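Paid testers, remote-control study, Husthorpe

Gondau wants people to steer a pair of robot arms through taking old desktop PCs apart, so the arms can supposedly learn the job. I have my doubts -- the brochure promises more than I would -- but the pay is real: 59 pounds a session, 33 places. Steady hands help. Write to Loretta Blackwood by 2018-07-09.

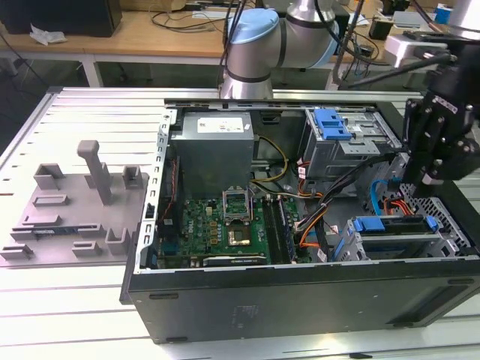

Do I need to have used a robot before?
Most people who apply haven't, and the first hour is practice.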